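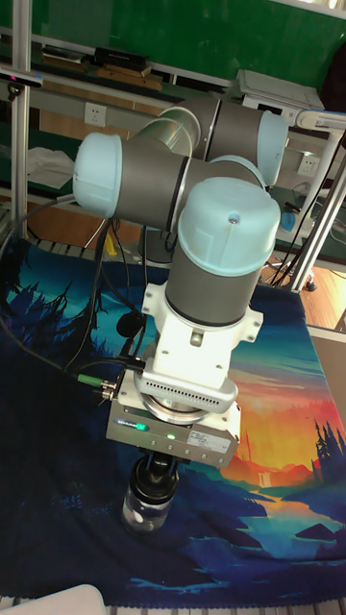
Robot Software Lab, Handout 4
From detected object to closed gripper
Prepared by Joelle Kassab. Exercises by Maëlys Delaunay.

Read sections 1 to 3 before the lab. Section 4 is for your report.

1. Frames

We use four frames: base, flange, tool and camera. The driver reports the pose of the flange in the base frame. The planner wants the pose of the tool, and the detector gives you the object in the camera frame. Most of the mistakes I corrected in April were one missing transform, or one transform applied in the wrong direction.

Write the name of the frame into every variable. I know it makes long names. T_base_camera means: the camera pose expressed in the base frame. If two neighboring names do not match when you multiply, the product is wrong.

2. Seeing clear objects

A transparent jar is difficult for a depth sensor. Part of the light passes through the wall, and the depth image has holes where the body should be. The lid is usually opaque, so in this lab we estimate the position from the lid and take the height of the jar from the object file. A patterned table cover makes the color segmentation less reliable, so do not tune your threshold on one view only.

The training set for the lid detector, Salinas, has 3,799 images. Of these, 1,996 show a clear container. Keep the split as it is given, otherwise your results cannot be compared with the other groups.

3. Planning the approach

The motion has three parts: free motion to the pre-grasp pose, straight line down, straight line up. Only the first is given to the sampling planner. For the straight parts, use the Cartesian function in Berov and check the returned fraction. If it is below 1, do not execute.

After the grasp, attach the jar to the tool in the planning scene. If you forget this, the planner believes the fingers are empty and may take the jar through the table. The cables are not in the collision model at all. Limit the rotation of the last joint yourself, in the file limits.yaml.

Set the speed to 60 percent or less while an object is held.

4. To hand in

a) Your transform chain, written by hand, from lid to tool.
b) A log of eight grasps with the planned and the reached tool pose.
c) One failed plan and your explanation of it, half a page.

Send everything to Maëlys by 19th September. Late reports lose one point per day.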